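Last updated: January

Three months with the Traleck hand-held gripper kit

I said I would write this up once the return period was over, and it has been over for a couple of weeks, so I have no excuse left. This is long. If you only want to know whether to buy the Traleck kit, I'd say yes if you have two people to use it and a reason to collect a lot of demonstrations, and no if you are one person with a hobby arm in a garage. The rest is the detail.

The kit is a pair of hand-held grippers with a camera on each. You do a job with them as if they were your hands, and the recordings go into training a robot arm to do the same job. We had been doing it the old way, steering the arm itself with a second arm, and it was slow. Wayne Penrose, who I share the work with, had worked out that we spent more time resetting the arm than recording anything. He wanted to try hand-helds. I was against it because I thought the price was silly. We paid $3,139 for the two-gripper set with the case, the charger and a year of the software. A single gripper without the case was $2,225, and I don't understand who that is for.

We ordered through Tapley, who seem to be the only people carrying it on this side of the country. Shipping was fine. The box had two sets of finger pads, and one of the spare pads had a torn edge. I wrote to them and got a new one in the mail within the week. Sandra Gosling answered all of my emails to Tapley and she knew the product, so if you have a problem I would ask for her by name.

Setup

The printed guide is four pages and two of them are safety notices. Get the PDF from their site. It has the calibration steps in the right order, and the printed one doesn't. If you follow the printed one you will calibrate the finger opening before you update the firmware, and the update wipes it. I did this twice before I looked at the PDF.

Once you have the right steps, a calibration goes quickly. You close the fingers all the way, open them all the way, wave the thing slowly at a printed board, and it gives you a number. The guide says to redo it if the number is over a limit. Ours came in under the limit most of the time. The left one drifts more than the right one. We asked about this and were told it was within what they expect, and I suppose it is, but I would like the two to match.

The software wants an account. I don't like that, and you can't get around it. After the first login it works without a connection, and the recordings stay on your own drive unless you turn syncing on. We left syncing off.

Using it

The first thing I noticed was the weight. It is not heavy for five minutes. After an hour my wrist knew all about it. The handle is shaped for a hand bigger than mine and the trigger sits far enough forward that I end up pulling it with the tips of my fingers. Wayne has large hands and has no complaints at all. There is supposed to be a smaller grip coming. I asked when and didn't get a date.

The trigger itself is good. It has a long, even pull and you can feel how far closed you are without looking. This matters more than I thought it would. With our old setup I was always watching the fingers, and with this I watch the thing I'm picking up, like a normal person would.

We started with small jobs on a table. Cups, folded cloths, pens into a holder, lids on and off. The grippers were very good at all of this and I had nothing to say against them. Then we moved on to larger things standing on the floor, and that's where I learned most of what I know about the pads.
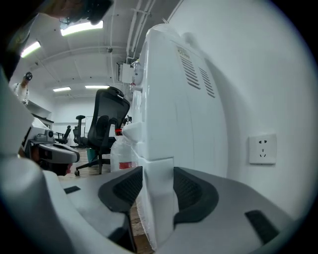

The pads are soft and textured and they bend around whatever you press them on. On a cup this is lovely. On anything wide with smooth sides, you have to come in low and square, or one pad takes all the load and the other one just rests there. We wasted a good part of one afternoon before working that out. Coming in low also puts your knuckles close to the floor, and the bottom of the handle will knock on it if you aren't careful. It didn't break, but it is plastic and it has the scuffs to show for it.

I would not lift anything with real weight in these and I don't think Traleck means for you to. The guide gives a limit and I would stay well inside it. For big things we stuck to touching, steadying and short pushes. If your work is mostly lifting boxes, look at something else.

Plastic film is another weak spot. If there's wrap on an object, the pads stick to the wrap and the wrap slides on the object. I took to peeling it off before a session whenever I could. The texture on the pads also picks up lint, and once it is full of lint the grip gets a lot worse. A damp cloth fixes it. Don't use alcohol wipes. The guide warns you and I can confirm the warning is fair, having turned one pad cloudy.

The recordings

We recorded 282 takes in the first month that we were willing to call usable, and we threw out 79. I kept a list of why. The most common reason by a long way was tracking. The kit works out where it is in the room from what the camera sees, and when the camera is full of one plain surface it gets lost. Walk up close to a blank wall and you can watch the position start to slide. It tells you afterward that the take is bad, which is decent of it, but I would much rather have a beep while I'm still recording. Wayne says there is a beep. There is a beep for low battery. There isn't one for this.

The fix is to keep something with some detail in view for as long as you can on the way in. A cluttered room is better than a tidy one. After we understood this the number of bad takes went down a good deal, and by the third month tracking wasn't much of a worry.

The second reason was the two grippers getting in each other's way. If one of you works the left and the other works the right, you have to talk. We settled on one person calling the moves. It sounds fussy and it saved us a lot of takes. When one person runs both grippers it's easier, but then there is no free hand for starting and stopping, and you have to use the long press on the trigger. The long press is too easy to do by accident. I lost several good takes by squeezing hard on something and stopping the recording. You can lengthen the press time in the settings, under "Input" and not under "Recording," where I spent a while looking for it.

Picture quality is fine. The lens is wide, so you get a lot of the room along with the thing you're handling, and straight lines near the sides come out bent. The training software expects that. Indoors under ordinary ceiling lights I had no trouble. Near a bright window it took a second or two to settle, and I learned to wait before starting.

Battery

They claim a half day. I got a bit less than that, and less again on the left one, which is also the one that drifts. You can't swap the battery yourself. You can run it off a cable, but the cable comes out at the bottom and catches on your sleeve. We plug both in at lunch and that gets us to the end of the day. A removable battery would be the first thing I'd ask for.

Support

Mixed. Tapley was good, as I said. Traleck itself was slow. I sent them three questions and got answers to two. The answers were correct and written by somebody who had read the question, so I will give them that. There is a user forum, and most of what I needed was there already, including a very long thread about the drift.

Compared with the others

The only other one I have had in my hands for any length of time is the Clurnthorpe, which a friend let me use for a weekend. It is lighter and the handle suits me better. The fingers are stiff, though, and the trigger is more or less open or shut with not much in between. For small hard parts I might pick it over this. For the mix of household things we do, I wouldn't. I have not tried the Tunlow. People write and ask me about it, and all I know is what's on their page.

Would I buy it again

Yes, at the price we paid, and I was the one arguing against it. We have more good recordings from three months with these than from all of last year. The arm has learned the table jobs well enough that I let it run while I'm in the room doing something else. The floor jobs are still rough, and I can't say yet how much of that is the kit and how much is us. I'm going to redo a batch of them with clean pads and longer approaches and see if the results get better.

If you do buy one, order an extra set of pads with it. The first set was worn smooth along one edge by the end of the second month, and buying them later means paying for shipping again.

Wayne is writing up the training side separately. I'll link it when he finishes.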